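Section 4: Finishing and caring for your Beltico bench top

Read this section before you apply any oil or wax. It covers the maple and birch tops supplied with the Rornside bench range. Laminate tops need no finishing and are dealt with in Section 5.

Before you start

Tops leave the factory sanded but unsealed. Keep the top flat, in the room where it will be used, for 48 hours before finishing. Do not lean it against a wall or a radiator during this time. If you have the full-length top (2440 mm), support it at both ends and in the middle.

You will need:
Pruseo hard oil, 1000 ml tin
Two lint-free cloths
Abrasive paper, 180 and 240 grit
A soft brush or vacuum cleaner
Gloves

CAUTION: Cloths soaked in oil can catch fire on their own. Lay them out flat to dry outdoors, or put them in a bucket of water, before throwing them away.

4.1 Sanding

1. Wipe the top with a dry cloth and check it for glue marks, mostly found near the joins.
2. Sand along the grain with 180 grit paper. Do not use an orbital sander within 50 mm of an edge.
3. Repeat with 240 grit.
4. Brush or vacuum off all dust. Do not use a wet cloth.

Note: Knots, streaks and changes of colour between planks are normal in solid timber and are not covered by the guarantee. Seams may show more clearly once oiled. A seam you can catch with a fingernail should be reported to Strickland spares before you go any further.

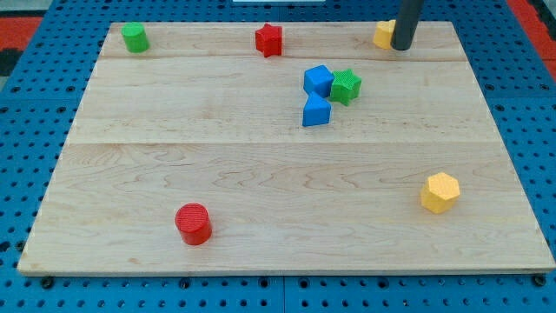
Fig. 97. Pale board with wavy grain, knots and faint seams, with coloured blocks on top.

4.2 Oiling

1. Stir the oil well. Do not shake the tin.
2. Pour a small amount on to a cloth and rub it in along the grain, working from the far edge towards you.
3. Leave for 15 minutes, then wipe off everything that has not soaked in. Oil left standing will turn sticky.
4. Leave overnight with a window open.
5. Apply a second coat in the same way. Treat the underside with one coat to help prevent warping.

Do not put anything on the top for 24 hours after the last coat. Full hardness takes two weeks, longer in a cold garage.

4.3 Regular care

Wipe up spills straight away. Clean with a damp cloth and a little washing-up liquid, then dry. Never use bleach, cream cleaner or wire wool.

Re-oil once a year, or when water no longer forms beads on the surface. For tops kept in an outbuilding, August is a good month for this.

If the top becomes scratched, sand the whole plank lightly with 240 grit and apply one coat of oil. For deep dents, see Section 7, Repairs.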